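Sikley handset repair scheme: where we've got to
To Rosângela Peixoto, Lornus Fund
From Kelly Cavalcanti
Sun 11 May

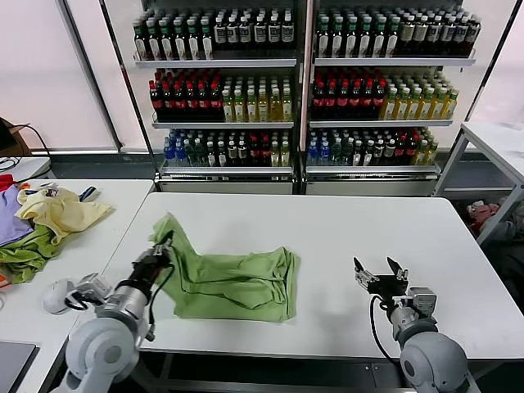

Hello Rosângela! I'll start with the phones, as that's what you're paying for. We've now had 161 handsets through the workshop under the grant, most of them older mid-range models with tired batteries or cracked glass, and the parts budget is holding up better than I feared when we spoke. The waterproof seals are still the slow bit. Once a back cover has been off, the new adhesive has to go on dead straight, and a light green shirt bunched up on a white table is far more forgiving when you pinch it by the corner than a strip of that stuff is. Mathis Courtois has been cutting his own from sheet and they fit better than the ones we were buying in, so we'll carry on that way for now.

Batteries next. We ordered 2000 cells from Garero on the price you saw in the bid, and the first half of the delivery came on time. The second half didn't (customs, apparently, and then a missing form, and then the same form again). Everaldo Guerra has been on the phone to them most mornings and we do now have a date we believe in. In the meantime we've been putting people with swollen batteries at the top of the list and asking everyone else to hang on a bit.

Screens have been a mixed bag. The cheaper panels look fine indoors, but the brightness drops off in sunlight and the touch response is sluggish along the bottom edge, right where the keyboard sits. We sent two back and kept the dearer ones. It means screens will come in over what I'd pencilled in, and I'd like to move a little across from the tools line to cover it - could you let me know if you need that as a formal request or if an email will do?

The software side is Welington Teixeira's, and he's very pleased with himself, with good reason. His checking app now reads battery health, storage wear and the state of the sensors in one go, and prints a slip we can staple to the job sheet. It still falls over on the Holanda phones when they're on the newest update. He thinks it's a permissions thing and wants another fortnight on it.

One thing I got wrong: I said we'd have the drop-off desk open on Saturdays by now, and we haven't. The rota just wouldn't stretch. I'd sooner open it properly in August than open it badly next month, so please move that one back in your plan.

I'll send the spending sheet separately once Garero's second invoice is in. Do come and see us if you're passing, Mathis would love to show you his seals!

Kelly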